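Skip (curling)

El skip es el capitán de un equipo de curling: decide la estrategia, lee el hielo y coloca la escoba en la casa para que los demás sepan adónde lanzar. Llevo años editando artículos de este tipo y el del skip es mi favorito, porque yo misma lo fui (bastante mala, todo sea dicho) en el club Pledesby.

Normalmente lanza las últimas 2 piedras de cada entrada, aunque no es obligatorio. Hay equipos en los que cierra otro jugador y el skip lanza antes —una costumbre que a mí me desespera, pero que funciona—. Cuando le toca lanzar, el vice-skip ocupa su puesto en la casa y sostiene la escoba.

En Partington todavía se habla de Dušan Đorđević, que dirigió al equipo local en 97 partidos y gritaba tanto que se le oía desde el aparcamiento. Suya es la manía de pedir siempre una guardia central en la primera entrada, tuviera o no el martillo, y en el club la siguen llamando «la de Dušan».
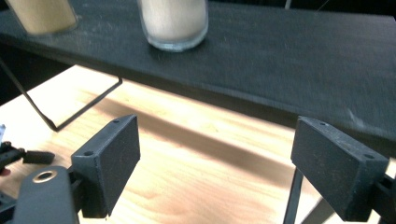

El skip también decide cuándo conviene dejar una entrada en blanco para conservar el martillo. En el torneo de Torance, que se juega cada 28 de diciembre, he visto discusiones larguísimas por eso, ¡y con más de 30 personas opinando desde la grada!

Véase también: vice-skip, martillo, guardia, Copa Stornum.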